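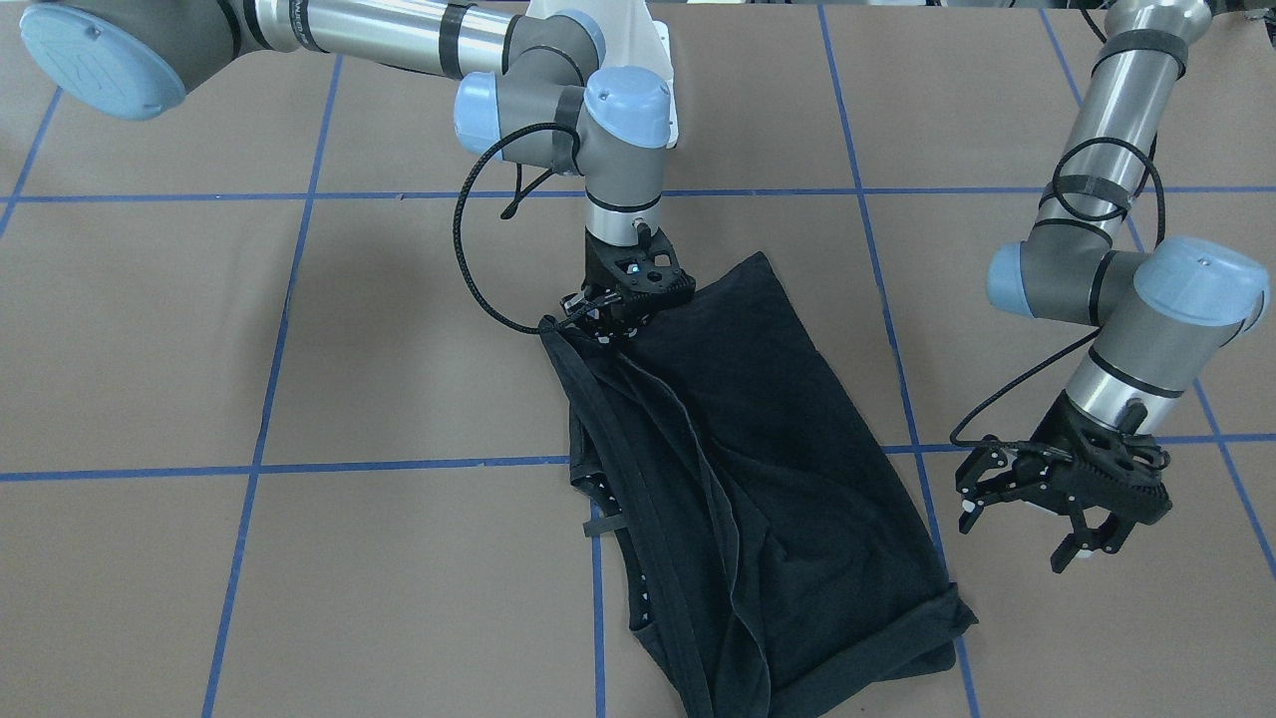 Setting your Tatetti thermostat
2 min read

1. Hold the dial in until the screen lights up.
2. Turn to Night and pick a lower setting. Your bed will feel lovely!

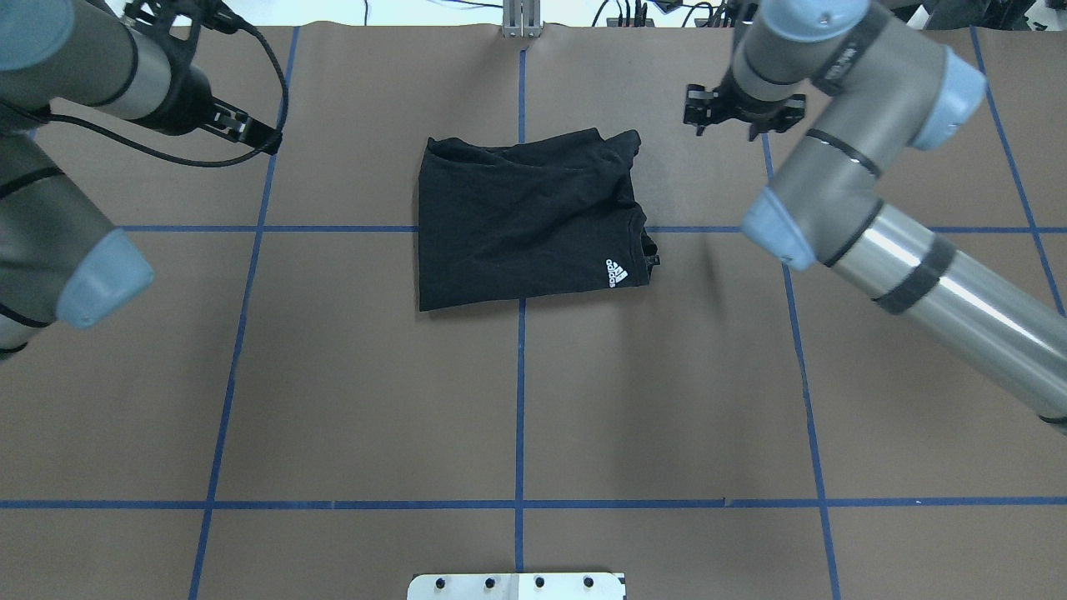

Feven Tekleab
Heating guides editor

3. Press Save. Code 60 means it's stored.

Caution: switch off at the mains before lifting the cover.

Comments (2)
Tuncer: Code 154 here?
Skosis: Flat battery, I had that in May.

We use cookies. Accept | Settings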